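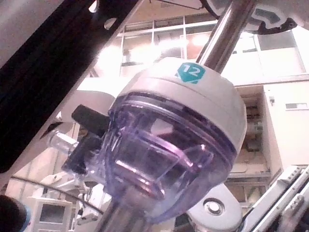

I spent most of February teaching a program to ignore itself. The program is called Kama, it plans motions from what a wrist camera sees, and for a long time its main talent was refusing to move because something was in the way. The something was usually us, by which I mean the arm. When it wasn't the arm it was clear plastic. Our feature matcher would look at a see-through dome, find plenty of lovely sharp corners, and report them all with great confidence, and most of them were highlights that slid off somewhere else as soon as the wrist turned. The little teal badge with the 12 on it was about the only thing on there I'd trust with my lunch money.

So, the self-filter. If you've never had to write one, the idea is simple enough to explain over a sandwich. You know where the joints are, you have a model of the arm, you render the model from the camera's point of view, and whatever pixels it covers you throw away. Adesuwa Effiong wrote the first one in an afternoon and it worked fine in simulation, where the arm is exactly the shape the model says it is and no cable has ever drooped.

Then we ran it on recordings. The mask was off by 20 pixels at the edges, which doesn't sound like much until you remember how close everything is to the lens. A thin rim of unmasked arm gets turned into depth points, the depth points get turned into an obstacle, and the planner, which is a very literal-minded piece of software, concludes that it's wearing a wall.
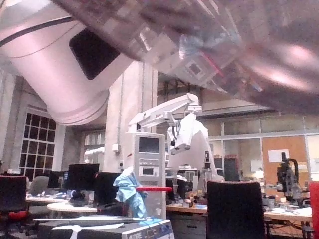 My first fix was to grow the mask. Everyone's first fix is to grow the mask. I padded it by 20 pixels, the phantom walls went away, I pushed the branch and went home pleased. The next morning Thodoris Koutsoukos asked, very politely, why the planner no longer believed in anything near the fingers. I had masked out the part of the image where all the work happens. I reverted the branch before I'd finished my coffee.

Second fix: blame calibration. I'm fond of this one because it's sometimes right. I redid the hand-eye calibration with 200 poses, watched the reprojection error go down, and watched the mask error stay put like a cat on a keyboard. It took me two more days to look at timestamps. Joint states were being stamped when the message left the driver, images when they arrived in our process, and the image queue was 3 deep because at some point I had set it to 3. I have no memory of doing this. The commit has my name on it and the message says "smoother".

With the queue at 1 and both streams on the same clock, the mask edge fell into line whenever the arm was moving. It still sat a little wide on the gripper side, and that was the model. The mesh came from a vendor drawing (Ploltwood, revision who knows) and didn't include the curved edge that goes over the fingers. I added it by hand as a bent strip of boxes. It's ugly. It renders fast. 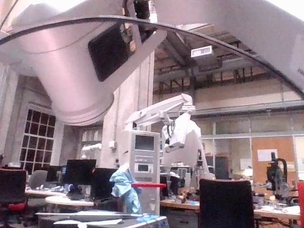 Pillar, windows, cabinet, and a whole lot of gripper on top.

Once the gripper is properly gone, what's left is surprisingly useful. Our localization used to run on the whole picture, so a big share of its features sat on hardware that moves with the camera, and those features all voted that the camera was standing still. You can guess what that does to a pose estimate. The estimate would lag, then jump, then apologize by jumping back. Running on masked images we get fewer features and far fewer arguments. Windows with lots of small panes are both a gift and a trap here: great corners, all of them identical. I ended up limiting how many matches can come from any one patch of the image, so that one window can't outvote the rest of the room.

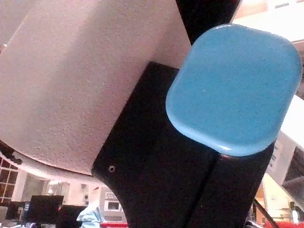
The other thing I tried and dropped was masking by color. Adeleke, our internal tool for labeling frames (named before my time, don't ask me), makes it very easy to click on a shade and select everything like it, and I got greedy. Arms are white or black, so drop the white and the black! The walls are pale and the monitors are dark, so there went the walls and the monitors. Meanwhile the one part I wanted gone, that glossy sky-blue pad on top of the black gripper block, sailed right through. I added blue to the list, and it took out the person in the light blue coat, at which point Thodoris suggested that a safety system which deletes people might want another round of review.

Geometry it is, then. Current state, for the two people at Cutesis who keep asking: the mask is rendered from the mesh with 2 pixels of padding, hand-added boxes included. Anything transparent gets a flag that tells the planner to distrust depth inside its outline, which makes it timid around clear parts but stops it from aiming through them. Cables are not modeled. I have a branch for cables. It treats them as a chain of fat capsules and it's slow, and I'd like to get it under the frame time before anyone else sees the code.

I've also added a test that fails if the image queue is set to anything but 1.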